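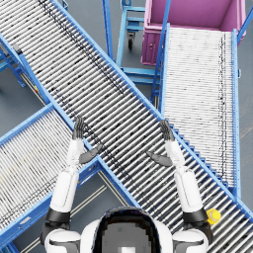 A simulated humanoid robot at a roller conveyor, seen from above. Rendering: Uleo

September 24, 2019

Uleo Reports Training Method for Two-Handed Conveyor Work

GORNORELL – Uleo today released results from a research project on teaching humanoid robots to pick up items from roller conveyors. The method, called Kartha, trains the robot entirely in simulation and uses both hands from the first lesson.

Many training programs teach each arm on its own and combine the two later. Kartha treats the arms as one system. A single controller decides where both hands go, how far apart they stay and when they close.

The team ran 400 simulated trials in a model warehouse with conveyors meeting at different angles. Robots trained with Kartha dropped items in 5 of those trials. Most of the drops came at the points where two conveyors join and items tend to turn.

"The hard part is the moment before contact," said Kumaresan Varma, who leads the project. "If one hand arrives early, it pushes the item away from the other. We spent most of our time on that."

Training took three days on the company's own computers. The work covers rigid items only – bags and soft packages were left out of this round.

Uleo plans to test the controller on a physical robot in November at a site run by its partner Nemico. Two conveyor layouts will be used. The simulation files and a written report are available to research groups on request.

Media contact: Uleo Press Office, Gornorell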